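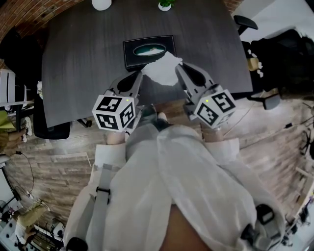

Fig. 1. Tissue box on the dark gray table, a tissue partway out.

December, bench 2, started 9:40

Humidity and drying of the starch paste, continued from the last entry. The question is still why the Jultano test strips cockle along one long side when the Drotura strips stay flat with the same paste and the same brush.

Paste: wheat starch, one part to 8 parts water by volume, soaked overnight, cooked in the double boiler until it turned translucent, then left to cool covered. Sieved twice through the fine horsehair. Second sieving went slower than usual and left a few gel lumps on the mesh, which I threw out. Thinned with water to the consistency of light cream. No preservative. Keep this batch in the fridge and discard if it smells sour or the surface goes pink.

Strips: 13 in total, all cut from full sheets with the grain marked in pencil on the back. First group cut with the grain running lengthwise, second group across. I should have done this the first time. The earlier set was cut from offcuts with no grain mark, so those results can't be used to compare the two papers. Leave them in the folder but write "grain unknown" on the cover.

Procedure. Paste brushed on from the center outward, one coat. Rested two minutes on polyester web so the paper could expand before going down on the board. Laid down, smoothed through a sheet of silicone release paper with the bone folder, then blotter, felt, board, weight. Blotters changed at 15 minutes, one hour and four hours. The first change matters most. On two of the strips I was late with it and both show a faint tide line near the end.

Room was at 48 percent when I started and went up to 55 after lunch when the heating cut out. Bortolotti hygrometer on the shelf reads nearly three points higher than the one by the sink. Neither has been checked against salt solution this year. To do: saturated sodium chloride in a sealed box, both instruments inside overnight, should settle near 75.

Results, 4:30 pm:

Drotura, grain lengthwise: flat. No cockle, no tide line.
Drotura, grain across: flat apart from a slight curl at the corners, went down under light weight.
Jultano, grain lengthwise: flat except the two with the late blotter change.
Jultano, grain across: cockled on the long side, same as before. Wave height up to 2 mm measured with the feeler gauge against the steel rule.

So grain direction accounts for most of it. Jultano expands more across the grain when wet, and if it goes down before it has finished expanding, the rest of the movement has nowhere to go. Measured expansion on a loose piece, 500 mm across the grain: 8 mm after two minutes and still moving. The Drotura piece had stopped by then. Two minutes is too short a rest for the Jultano. Try five, with a second light coat just before laying down so the edges don't dry out.

The Fesico board is fine for this. One corner has swollen slightly where water got under the sealing tape. Retape before the next run, and keep that corner away from the sink side.

Brush: the wide one is shedding. Picked three bristles out of the paste layer before laying down. Wash it, comb it, and if it still sheds use it for water only.

Next:
Repeat Jultano across the grain with a five minute rest.
Same again at ten minutes.
Set a timer for the first blotter change.
Order more blotter, the heavy weight. The used ones are holding a bend and can't go back under finished work.
Hygrometer check before any of the above.

Strips left under weight overnight. Do not move the stack.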